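About Pirela

Pirela writes and maintains operating rules for small robot arms. The company was set up in Ukville and now works from there and from Plernau. Our clients are integrators and technical schools that need a written procedure before a cell goes live.

Simulation first

Every rule is tried in a simulated cell before it is issued. Objects of mixed size are set out under the arm, and the approach height, finger opening and clearance to neighboring items are checked against the draft. A draft needs 25 clean runs in simulation before review.

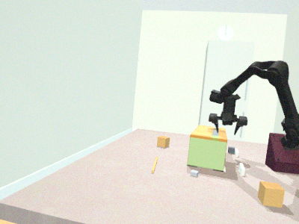

Review and release

Each draft is read by 2 reviewers who did not write it. Comments are closed in writing within 90 days. Released rules are numbered; the current set, the Gautier series, holds 102. Withdrawn numbers are not reused.

Technical lead: Védís Eyvindsson
The series is reissued every February.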